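Tape grids and two-arm sorting: speaker notes
Nindach lab talk, after the break, 21 minutes plus questions

Opening

Thanks for coming back after coffee. I'm going to talk about the least glamorous bit of our work, which is telling two arms apart from each other's business. The project is called Kasivier, and the short version is that we wanted two arms on one table, sharing a pile of foam cubes, with no central planner bossing them around. Each arm runs its own policy. The only thing they really share is the table.

So the table became the interesting part! We put brown paper down, taped it off into big squares with blue tape, and started treating the squares as the thing you negotiate over. An arm claims a square, does its work, lets it go. (Mention that the paper was my idea and the tape wasn't.)

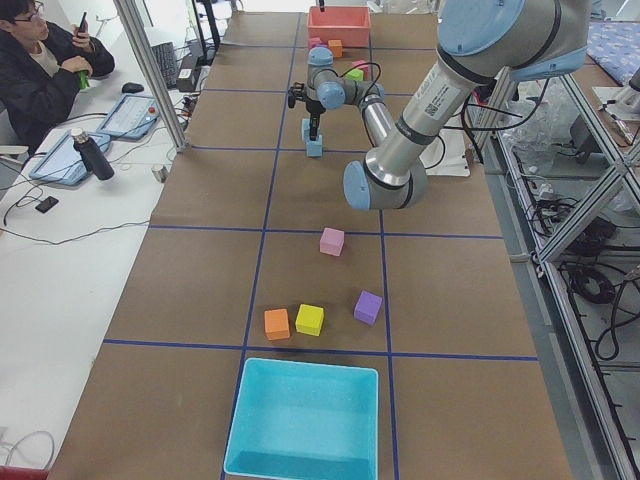 What we compared

Two conditions. In the first, the policies get joint positions and the fixed views only. In the second, they get the wrist cameras as well. Same cubes, same bins, same episode length. We ended up with 1464 episodes over the winter, and I threw out 33 of them where a cable snagged or I'd started the logger late – my fault, mostly.

Slow down here, people always ask about the wrist view. It's a pretty dull feed for long stretches, and I'd half expected it to add nothing but noise.

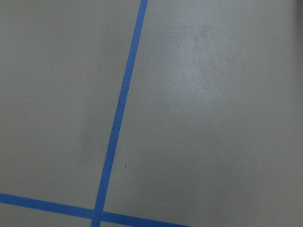 My guess going in was that the policy would only care about the wrist camera once a cube was in view. But when we masked the tape out of those images, the arms got noticeably worse at staying in the square they'd claimed, even when the final grasp was fine. They'd drift over a line and the other arm would sit there waiting for a square that never came free. Put the tape back and the waiting mostly went away. I like this result because it's cheap. A roll of tape costs a few bucks and you don't have to retrain your detector.

Pause for the Aranda question. Yes, we tried their coloured mats. The arms coped, but the cubes were harder to pick out against them, and I went back to plain brown paper.

What still goes wrong

Anything near a line. If cubes are bunched up right beside the tape, both arms reckon the square is theirs, and you get some 7 seconds of polite dithering before one backs off. Stacks are worse.

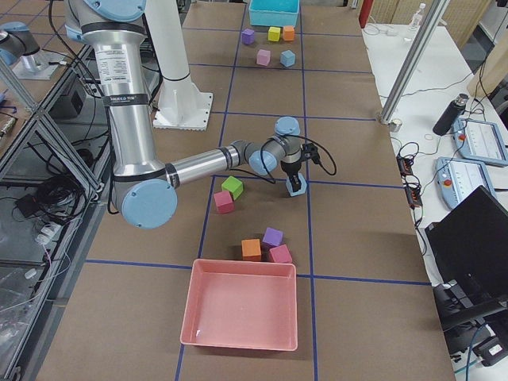

Light blue cube in the gripper, with the salmon-pink bin at the near end and the turquoise one at the far end.

Next up is moving the tape between episodes, so the policies can't just memorize the layout. After that I'd like to try it on the Gustesport table, where the lighting is awful.

Leave the slide up for questions. If the time's gone, skip the masking details and send people to the poster.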